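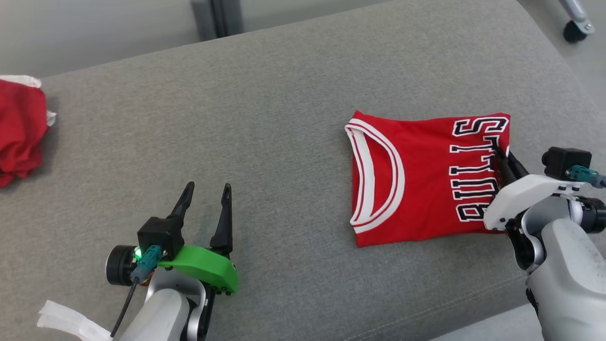 *Figure 1. Shirt on the cushion station, right gripper holding a corner of the fold.*

# Perereo garment folding – progress report to Ameo

Reporting period: through September
Prepared by: the Perereo manipulation group

## Summary

We finished the main data collection for garment folding on soft surfaces and trained the first full policy on it. The policy uses both arms and starts from a single garment that has already been spread out. Across 700 trials it produced an acceptable fold in 455 of them, or 65 percent. The target in our proposal was 60 percent for this stage. Picking a garment out of a pile and flattening it is still well behind folding, and most of the next period will go to that.

Spending is in line with the plan. We are asking for one change to the schedule, described at the end.

## What was done

The project asks whether a policy trained on demonstrations can fold clothes on the kinds of surfaces people use at home. Most of our earlier work was on a hard tabletop. In this period we moved to upholstered surfaces, which give under the fingers and hold on to the cloth when the arm tries to slide it.

Demonstrations were recorded by operators driving both arms. Each recording includes the camera views, the joint positions and the gripper openings. We kept the garment set narrow on purpose: T-shirts, sleeveless sports jerseys and light shorts. Sports jerseys were added after the first month, when we saw that the policy did noticeably worse on slick knit fabric than on cotton. Large printed lettering also makes the cloth stiffer in places, and a fold line that crosses the print tends to spring back open.

Training was done on the Cabrera cluster. We compared two versions of the policy. The first predicts one action at a time. The second predicts a short run of actions and carries out part of it before looking again. The second version was clearly smoother in early checks, and the trial results below are all from it.

## Results

A fold was scored as acceptable if the garment ended up as a single rough rectangle, with no sleeve or hem sticking out past the edge by more than the width of a gripper finger. Scoring was done from the final camera view by a person who did not run the trial.

| Condition | Trials | Acceptable |
|---|---|---|
| Cotton T-shirts and shorts | 362 | 268 |
| Sports jerseys | 338 | 187 |
| All | 700 | 455 |

The gap between the two rows is the main finding so far. Cotton came in at 74 percent and jerseys at 55 percent. Starting positions were drawn from the same set in both conditions, so we do not think placement explains the difference.

We went back through the failed jersey trials and sorted them by the first thing that went wrong. The most common failure was a pinch that caught only the top layer after the first fold. The arm then lifted that layer alone and undid the work. The second most common was the reverse, where the fingers pressed down far enough to catch the upholstery along with the cloth. The arm stalled, and the trial was stopped by the force limit. We saw very little of this on the tabletop.

Corner adjustments at the end of a fold went better than we expected. When one arm holds a corner and makes a small correction while the other stays open and clear, the policy usually leaves the fold no worse than it found it. This was one of the weaker behaviors in the Inari baseline, which often made a correction that was not needed and pulled a neat fold out of shape.

## Problems

**Finger wear.** The fingertips lose their grip on knit fabric as they wear. We now swap them on a fixed schedule and log each swap with the trial number. Some of the earlier jersey trials were run on worn tips, and we have not corrected the figures for that.

**Calibration drift.** The left wrist camera moved slightly out of alignment twice. Both times it was caught in the morning check, and the trials since the last good check were thrown out and run again. They are not counted in the table.

**Pile picking.** The policy can take hold of a crumpled garment, but it rarely ends up with it flat. We have too few good demonstrations of this step. Operators find it slow and tiring, and the ways they go about it differ a lot from one person to the next – the recordings show the same garment being shaken out, dragged flat, or turned over several times.

## Next period

- Record a new set of flattening demonstrations, with one agreed method for all operators.
- Train with the layer-catching failures included as recovery examples, starting from the point where only the top layer is held.
- Repeat the jersey trials with fresh fingertips to see how much of the gap is wear.
- Start tests on a second upholstered surface with a coarser weave.

## Request

We would like to move the long-sleeve garments from the next period to the one after it. The flattening work needs the operator hours, and results on sleeves will mean little until flattening is more reliable. The total budget and the end date would stay the same. If Ameo agrees, we will send a revised schedule along with the trial logs and the scoring sheets for this period.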